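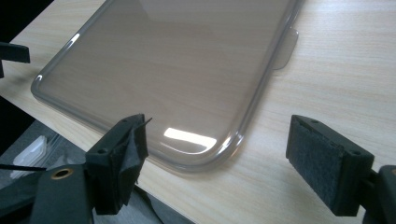
The repair counter in Drasulstead opens at 8 in the morning, and by then there are usually a few people outside holding phones they meant to replace last year. Faustine Picard has run it for 62 months. She used to tell customers when a phone was too old to bother with. She stopped when she saw how many of them went home and kept using it anyway.

People are holding on to their phones longer, and the reasons are mostly dull. New models cost more and do about the same things. Moving photos, bank logins and bus passes to another device takes up an evening. A battery swap at Picard's counter costs $71, and most customers are out the door before lunch.

"They come in for a crack and end up asking about the battery," she says. "I ask them how long it lasts. If they have to charge it at work, we talk."

Screens and batteries make up most of the trade. Charging ports come next, and a good share of those only need the lint picked out. Picard does that for free with a wooden toothpick. She doesn't recommend trying it with a pin.

Cases get less thought. Clear and tinted plastic ones sell best in town, and the soft kinds tend to yellow or stretch at the corners long before the phone gives out. The trouble comes later, when the phone is four years old and the stores have cleared the shelf for newer sizes. Istico, the discount store on the main road, keeps a bin of older ones near the registers. Regulars dig through it in July, when the summer stock comes in.

Software is the harder limit. Once updates end, some banking apps quit working within a year or two. Picard writes the expected date on the receipt when she knows it, and customers decide for themselves whether the repair is worth paying for. Most of them pay.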